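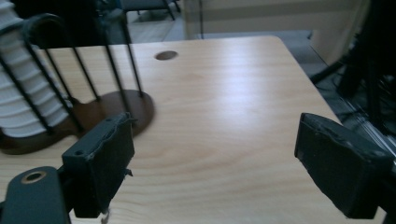
Figure 3. Light wooden table with a cup dispenser rack standing on the left side and a small oval hole toward the far edge.

4.2 Where the cup rack ends up

I went into this part of the study thinking people would put the cup rack wherever there was room, and I was wrong pretty quickly! Across the 71 shared break rooms we visited in Brutetby and Skornow, racks drifted toward the sides of the table and stayed there. Ohemaa Asamoah and I logged 1,253 placements in all, and in 1,017 of them the rack stood closer to a side than to the middle. The table in Figure 3 is a nice plain case (thin black rods, dark brown rounded base, lots of open wood next to it).

Why the side? When I asked, most people talked about elbows. They wanted a clear stretch to set down a plate or a laptop, and a rack in the middle gets bumped. A few brought up the cable hole – if the table has one, they like to keep it free for a charger, even in rooms where I never saw a charger used.

I should say that 18 rooms had a rack that was moved at least once a day, mostly by whoever wiped the table, and I still haven't decided how to treat those. Volkan Dursun thinks they belong in the cleaning data (Section 5). I've left them in for now, and the pattern holds either way.

Contact: Etornam Baidoo, Korletey Shared Spaces Group | Back to top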